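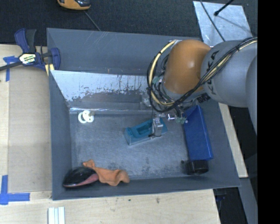

Frequently Asked Questions

Hi, I'm Magdolna Vincze, and I run the Marnach seed swap out of my garage and, for one long afternoon every February, out of the hall down the street. I get the same questions over and over (I don't mind, I like email!), so I finally typed up my answers. Last updated Oct 3, 2022.

Do I have to bring seeds to get seeds?

No. If it's your first year, come with empty pockets and go home with tomatoes. I'd love it if you saved something over the summer and brought it back the next time, even if it's one envelope of beans, but I'm not checking at the door.

What kinds of seeds do you take?

Vegetables, herbs, annual flowers, and native perennials if you know what they are. Please no "mystery squash." I grew a mystery squash in 2019 and it ate my fence and tasted like a wet phone book. Squash and pumpkins cross with each other like crazy, so unless you hand-pollinated or you only grew one kind and your neighbors grew none, save those for your own yard.

Can I bring store-bought packets?

Sure, opened or unopened. Leave them in the original packet so people can read the date. Anything up to three years old is fine for most vegetables. Onions, leeks and parsnips are the fussy ones, and I only want those from the last season.

How dry is dry enough?

Drier than you think. A bean should shatter if you hit it with a hammer, and if it squashes, give it another week or two. Small seeds I spread on a dinner plate (paper towels stick, and then you're picking lint off lettuce seed until midnight) and leave on top of the bookcase, away from the sun. Don't use the oven, not even on low, not even with the door open. Attila Hegedűs cooked a whole year of peppers that way and he still brings it up.

Do I really have to ferment tomato seeds?

You don't have to, but I do. Squeeze the seeds and goo into a jar, add a splash of water, and leave it on the porch for three days or so. It'll smell awful and grow a skin. Pour off whatever floats, rinse the rest in a sieve, and dry it on a plate. The seeds come out so clean and they don't clump together in the envelope.

How should I label my envelopes?

Name of the plant, variety if you know it, the year you saved it, and your town. A little note is great too. "Kids ate all of these off the vine" tells me more than the catalog does. Pencil is better than marker, which bleeds through the thin envelopes.

How many seeds go in an envelope?

For big stuff like beans and peas, 5 is plenty for somebody to try it out and save their own. For lettuce or poppies just tap some in, please don't sit there with tweezers. Last time we had 200 envelopes on the tables when the doors opened and the flower table was bare by lunch, so if you've got extra zinnias, I'm looking at you.

What's the story with the Wadum bean?

Oh, I love this one! It's a brown and cream pole bean that came to me from a neighbor in a margarine tub. I don't know what its proper name is, or if it has one, so we call it Wadum after the road she lived on. It climbs over everything, it's late, and it makes the best soup bean I've ever grown. Ask me for some. I always hold a few back.

And Ata?

Ata is our little yellow cherry tomato, and it's earlier than anything else I plant. The skins do split after a hard rain, so pick it before the storm if you can. Tawfik is the hot pepper, by the way, not a person, though we do get letters for him.

Can you mail me seeds?

Within the country, yes, if you send a stamped padded envelope. Not a plain one! The sorting machines crush beans to powder. I can't mail overseas. The plant health paperwork is more than I can handle on my own.

Where do you keep it all?

Glass jars in an old fridge, with the envelopes inside the jars and a packet of silica gel in each. Let the jar come up to room temperature before you open it or you'll get damp on everything.

My seeds didn't come up. Can I get more?

Of course you can. Try ten of the old ones in a damp paper towel first, inside a plastic bag on top of the fridge, and write and tell me how many sprouted so I know if the whole jar needs to go.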